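Informe de avance para la Fundación Mac Suibhne
Proyecto Hilum – orden de las zonas comunes, oficina de Cladholm
Responsable: Takumi Higuchi

Estimados señores:

En junio hemos terminado 2 de las 5 zonas previstas. De la ayuda concedida hemos gastado 1.328 euros, casi todo en cubos con tapa y transporte. La zona de descanso sigue en curso – queda por revisar el rincón del sillón, junto a la mesa redonda.

Rincón del sillón, trabajo con las bolsas de plástico:

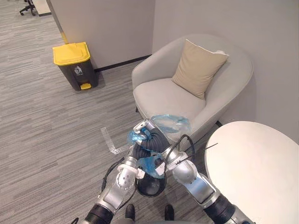
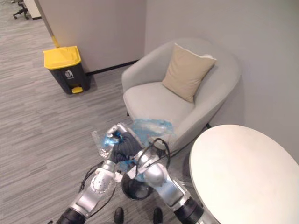 El proveedor Dreklow nos ha confirmado la entrega de más de 200 bolsas de papel, que van a sustituir las de plástico en todas las zonas. El precio no cambia. Les pedimos autorización para pasar el resto de la partida de transporte a la compra de etiquetas. Adjuntaremos las facturas con el próximo informe.

Atentamente,
Takumi Higuchi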